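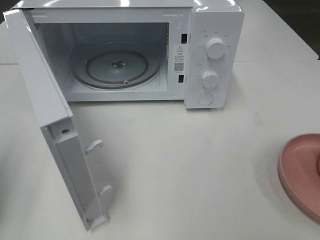

A white countertop microwave with its door open and its glass turntable in place.

We use cookies to improve your visit. By continuing to read you accept our cookie policy. OK

I have come around, slowly and with some embarrassment, to the opinion that the small white microwave is the best thing ever to sit on a kitchen counter, and that we ought to stop hiding it. My sister-in-law in Curlow has just had hers built into a cabinet at knee height, behind a panel, and every time I visit I have to get down on the floor to warm up my coffee. It is a lovely kitchen. I say so every time, from down there.

My own is a Flulto, bought secondhand in January for 40 dollars from a couple on Rezende Street who were moving into one of those apartments with everything already in the walls. It has been with me ever since, and I am fonder of it than I ever was of the big oven, which takes so long to get going that I have usually eaten some bread and lost interest.

What I like best is the plate. A round glass plate that turns is such a friendly idea – your supper goes for a little ride, and you can stand there in your socks and watch it. I know there are models now without one, and I'm told they heat very nicely, but I looked at one in the appliance store in Butmont and it seemed to me like a drawer with a light in it. You can also lift a glass plate out and wash it in the sink like any other dish, and I do wish more people would. People will scrub a stovetop until it shines and leave that poor plate alone from one holiday to the next.

And leave the door open for a while after you've wiped the inside! My mother did this with every appliance she owned, and visitors were forever closing them again to be helpful. An open door takes up room, I grant you, and I have caught my elbow on mine more than once, but a kitchen where something is standing open looks to me like a kitchen in use.

I have heard all the arguments about real cooking, mostly from people who reheat their real cooking in a microwave the next day. I make a pot of soup that lasts me the better part of a week, and it gets warmed up one bowl at a time, 2 minutes, a stir, and then a bit more. I don't see what is lazy about that. The soup took all afternoon.

So if you are redoing your kitchen this year, and the nice person with the drawings asks where you would like the microwave to go, please consider saying "on the counter, where I can reach it."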